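Bench tips, software side

Posted 2023-04-22 by Nhyira Mensah

Quick list this time. Things that save me an evening when I'm getting a two-arm setup to do kitchen stuff, dishes mostly. Control, perception, planning, the scripts in between. No hardware advice, go to the Zomau page for that. Not in order of importance. Written over coffee, sorry for the typos.

Name your frames before anything else
Every frame gets a name a tired person can read. left_grip, right_grip, table, cam_fixed. Not tool0 and tool0_1. I lost most of a February evening to two frames with nearly the same name, one of them rotated 180. Write the tree on a sticky note. Yes paper.

And decide whose left. Robot's left or your left when you stand facing it. Pick the robot's and put it in the readme, top line.

Log first, fix later
Start the log before you start the arm. Joint positions, commanded positions, gripper width, camera timestamps, the git hash. If the hash isn't in there the log is junk in two weeks. My logging script (called Tuhumury, don't ask) refuses to run with uncommited changes. Annoying for a day, then you love it.

Clock trouble
If grasps land off in the direction of travel, check time before you check calibration. Camera stamp is often when the picture arrived, not when it was taken. Move the arm slow, move it fast, compare the error. Grows with speed = clock. Stays the same = calibration, go do the board again.

Check calibration somewhere you didn't calibrate
Touch a few points out at the corners of the table. Corners are where it falls apart. Everybody calibrates in the middle and then wonders.

Slow mode that is really slow
Speed scale goes in one place. One. If planner and driver both have a scale you'll multiply them by accident, and some day somebody resets one. Grep for it right now.

Keep the planning scene small
Table, wall, arms, whatever is in the gripper. Start there. Every extra box you model is a box you forget to move. Pad the table by 2 cm and leave it padded for the big moves, drop the padding only for the last bit of a place.

Attach the object! After the grasp closes, attach the cup shape to the gripper in the planning scene. Skip this and the planner thinks the hand is empty and will happily swing a cup through a rack. Detach on release. Put both in the same function as the gripper command so they can't drift apart.

Seeds
Fix the random seed while debugging. Un-fix it before you claim it works. I keep seed 935 for no reason except I typed it once.

Plan backwards from the place
For anything that gets hung or slotted, pick the final pose first. Then the pose just before it. Then ask which grasp can reach both. Doing grasp first and hoping is how you end up with the wrist at its limit an inch from done. Planner says "no solution" and you blame the planner. Check wrist joints at the END pose before you even go pick the thing up.

Cheap way to do it: sample grasps, solve IK at the goal for each, throw out the bad ones, then solve at the pick. Takes seconds on my old laptop.

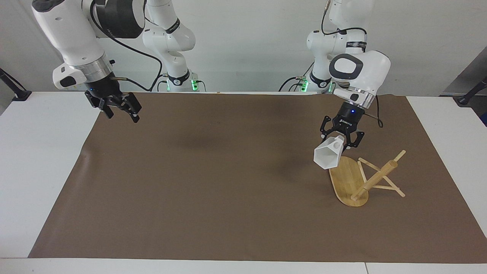 Mug racks are a good test for all of the above, better than stacking blocks, and I'd start one as soon as pick and place is boring. Orientation matters, clearance is tiny, and a dowel is thin enough to vanish from a depth map. Write the goal in the rack's frame, not the table's, so you can nudge the rack and not retune anything. For a white cup like the one in the left gripper, mouth tipped down toward the lower left and fingers up at the handle end, I store three things: mouth direction, handle direction, and the grasp offset. The handle one matters most for hanging and it's the one people leave out becuase the cup looks round enough. Approach pose goes just off the stand, up and to one side, and the final move is a short straight line in cartesian space. Don't let the sampling planner do that part.

Thin things and white things
Depth on thin dowels is patchy. Don't mesh the rack from the camera. Find the base board, that's a nice flat shape, fit your rack model to it, and read the sticks off the model. If your rack is a bit crooked (mine is) measure it once and fix the model.

White dish on a white table, segmentation goes mushy at the rim. Brown paper over the table. Costs nothing. Retake your background reference after you lay it. Shadows from the arms will still move over it, so threshold on color, not brightness.

Park the arm you aren't using
The idle arm needs a named park pose, and it still goes in the collision check. Hold it open and clear of the work, don't leave it wherever the last task ended. Two arms planned separately are fine if one is really parked. If both have to move, plan them together or take turns with a lock. A plain lock gets you very far.

Gripper feedback
"Closed" is not "holding". Check width after close. Zero-ish width = missed. Check again after the lift, cups slip. Set a width band per object in the config and fail loud.

Retries
2 tries, then stop and ask a human. Unlimited retries just grinds the same mistake into your log. Back off to the approach pose first, re-look, then go again. A retry with no fresh camera look is just the same move twice.

Behavior tree or script?
Script, until you have about 2 screens of it. Then a tree. The Romley folks swear by trees from day one, fine, they have more people.

Small stuff
- units in variable names, width_mm not width
- save good joint configs by name, you'll want them back
- quaternion order, write it down, w first or last
- e-stop test before the first run of the day, every day
- don't tune gains and planner in the same session

Grorkulcombe meetup notes are going up next, need to find the notebook. Config files on request, they're a mess.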